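Keep the Scratched One

Histdale replaced 896 library chairs in December. The old ones were solid, and most of them had nothing wrong beyond worn finish on the arms. The town paid to have them hauled off, and the new ones already wobble.

I think we give up on things too early, and we do it mostly over looks. A dented filing cabinet still holds files. A kitchen table with rings on it still holds dinner. My neighbor Lumturie Dervishi put her table out on the curb last spring and spent $1,660 on another one. I took the old table in, and my family has eaten on it every night since.

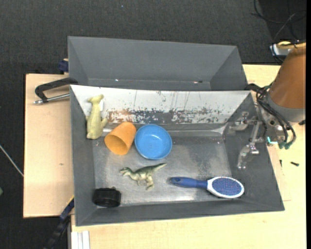

Repair shops see this more than anyone. Biljana Shehu has run one in Evthorpe for eight years, and she told me that some customers ask first whether the marks will come out. Often they won't, and the customer leaves and buys new. I understand wanting nice things, but wear on a working object is mostly a record of use. The big gray bin in the photo has scraped paint on its back wall and scuffs on its bare metal floor, and it holds its six things anyway. I would not pay to replace it.

There are limits. Frayed cords should go, and so should cracked ladders. Safety is a good reason to throw something out. A scratch is a poor one, and a town that is short on money — ours is — should stop treating the two alike when it draws up the next budget.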